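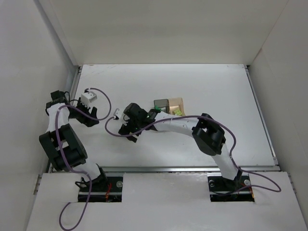 Plain white matte panels are a pleasure to work on, and they do show every little thing that happens to them. We get more letters about marks than about anything else at Cenell, so I have gathered the usual questions here, with the answers we give over the phone. Most of what people write in about looks like the faint scuffing toward the upper left of the white floor panel, and I'd like to say right away that light marks of that sort are nothing to lose sleep over.

How do I get scuffs off a matte white panel?

Start gently, please! A soft cloth, lukewarm water and one drop of dish soap, wiped in long straight strokes and then dried with a second cloth. If the mark is still there, let the panel dry fully and try a clean white pencil eraser, pressing very lightly. Scouring powder and those melamine sponges will take the mark away, but they leave a shiny patch behind, and a shiny patch on a matte surface is there for good.

Can I paint over a mark?

You can, though I usually talk people out of it. Touch-up paint dries a shade brighter than the panel around it, and you end up looking at the paint every day instead of the scuff. On a back wall it matters less than on a floor.

My corners look gray. Are they dirty?

Very often it's only shadow. Where two white walls meet you will get a soft darker line even when everything is spotless. Move your lamp and look again before you fetch the bucket.

What should I do about the metal rails?

A dry brush along the rail first, then a damp cloth. Grit likes to settle where the rail meets the panel, and if you wipe with water straight away you will drag it out across the white. My colleague Irena Pawłowska keeps an old pastry brush for this and won't lend it to anyone.

May I cut an opening in a panel myself?

Yes, and plenty of customers do, for cables or for something that has to stand up through the surface. Put masking tape on the face, mark your line on the tape, cut slowly with a fine blade and smooth the edge with sandpaper wrapped around a block. Leave yourself some spare room — it is much easier to live with a slightly generous opening than to go back and shave a little off one side.

How often should I clean?

A quick dusting whenever you finish for the day and a proper wash every 3 weeks suits most work areas. If yours gets heavy use, go by eye.

Page last updated 3 March 2021 by Wanda Wysocka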